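Gripper week, day one! Thảo Thân and I finally have both arms bolted down and talking to the same controller, so I'm going to post as we go. Mostly fingers and cameras, a bit of complaining about cables.

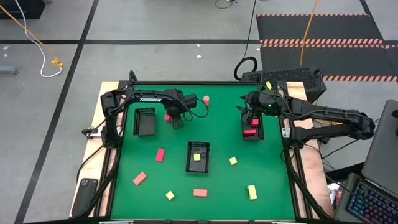 The plan is simple enough. We have three kinds of fingertip to get through - the stock ones, a soft silicone pair from Olulari, and a ridged pair Thảo printed over the weekend. Same blocks, same baskets, same script every time. 300 picks per set.

Stock tips first. They're better than I remembered! Cubes are easy. The long blocks are where it gets interesting, because if you grab one off center it swings, and then it lands across the basket at whatever angle it feels like.

Silicone next and wow, these things are grippy. I could close with way less force and still carry a long block the whole way over. Downside: they don't always let go. You open the fingers and the cube hangs on to one side for a moment, then drops when the arm is already moving off. We added a short pause after opening and that fixed most of it.

Someone asked about the cylinder. Yes, it's in the set on purpose, and yes, it's a pain. Flat tips touch it along one thin line, so any tiny yaw error and it rolls out. Thảo's ridged tips have a shallow V down the middle and they just... hold it. I may have yelled.

Camera talk. We tried the Givitz on the wrist and then the Barasa looking down from overhead. Wrist view is great for the last inch, useless once the fingers are around the block. Overhead sees everything until an arm leans across the middle, and with two arms facing each other that's a lot of the time. We're going to run both.

Red blocks on the green mat: detector loves them. Yellow ones are fussier. In the afternoon when the light comes in low they wash out and the box around them jitters. I locked the exposure and it calmed right down. Do this first, don't be me.

Controller note for the two people who care: I had the gripper update rate set way too low. Bumped it up and the closing motion went from steppy to smooth. Same hardware, felt like a different gripper.

Shafiq Bepari wants us to try his Wumen handoff code next, where one arm passes a block straight to the other with no basket in between. I've watched it work exactly once and I want it badly.

Ridged tips get their full run Thursday. If you have a favorite fingertip shape for round stuff, send it over and we'll print it - we've got plenty of filament!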